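Trisow Interior Models

Short name: trisow-interiors
Current release: 13
Maintained by: Naledi Potgieter

What is in this package

Trisow is a collection of 3D models of rooms and room parts, made for people who learn modeling and for people who need ready pieces to test a renderer or an exporter. The package has 998 models. Of these, 796 are single objects (doors, shelves, lamps, stairs, beams, handles) and the rest are full rooms which are built from the single objects.

All models were drawn by hand by students of the evening course at the Steyn drawing school and later cleaned by me. I did not use any scanned geometry. If you find a model that looks like a scan, please write to me, it is probably a mistake in the import.

Folder layout

objects/ contains one folder for each object. Inside you find the mesh, the material file and a small text file with the name of the student group.
rooms/ contains the full rooms. A room file does not copy the geometry, it only points to the files in objects/. Therefore please do not move the folders after you unpack.
textures/ contains the shared textures. Object names and texture names are in lower case with underscores.
tools/ contains two scripts, check_units and flatten_room.

Units and axes

One unit is one meter. The Z axis goes up. In releases before 10 some groups worked in centimeters, and this made the famous giant lamp. The script check_units prints a warning if an object is larger than 12 meters in any direction. Only the long roof beams should give this warning.

The origin of each object is at the center of its bottom side. For objects that hang from a ceiling, the origin is at the center of the top side. Wall objects have the origin at the back. I know that three rules are more difficult than one, but with only one rule the placing of lamps was very slow.

How the models were checked

Every mesh was opened in Florkari and looked at from all sides. We repaired flipped normals, removed double faces and closed the holes where the object should be solid. After this, the mesh was reduced if it had more than 3,000 triangles. Curtains and the two spiral stairs are exceptions and stay heavier.

Full rooms were checked a second time in the Voltis viewer, with the camera placed inside the room and turned by hand. Many errors can be seen only in this way. A wall with no thickness looks good from above, but at the corner of the window you notice it immediately.

Opening a room

1. Unpack the whole archive in a folder with no spaces in its path.
2. Start your modeling program and set the units to meters before the import.
3. Import the room file from rooms/, not the objects one by one.
4. If the materials are gray, set the texture path to textures/ and load again.

If your program does not support linked files, run flatten_room first. It writes one big file with all the geometry inside. The file can be quite large, so please be patient. 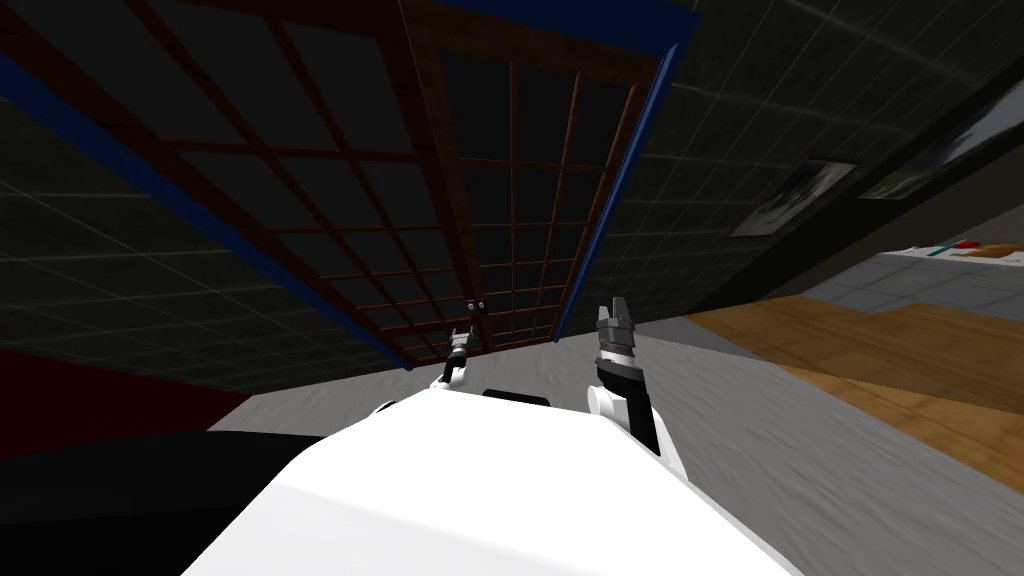
Fig. 1. Simulated view with floor, walls and overhead lattice, camera strongly tilted.

Known problems

Glass materials are exported as fully opaque in some programs. You can change the alpha value by hand.
The folder objects/stairs_narrow has two versions of the same stair. The second one is correct. I keep the first one for old rooms which still use it.
Light sources are not included. There was an attempt to include them in release 11, but each program read the brightness in a different way, and I took them out again.
Texture seams are visible on round columns when the light comes from the side.

License and use

You may use the models for study, for teaching and for your own renderings, also paid ones. You may not sell the package again as a model collection. When you publish a picture, a line with "Models: Trisow" is enough. Changed models can be shared under the same conditions, only please give them a new name so that the reports of errors do not mix.

Changes in release 13

Added nine new kitchen objects.
Repaired the hinges on the double doors.
Renamed the texture plaster_new2 to plaster_rough.
The next release is planned for December. It will include attic rooms, if the students finish the roof windows.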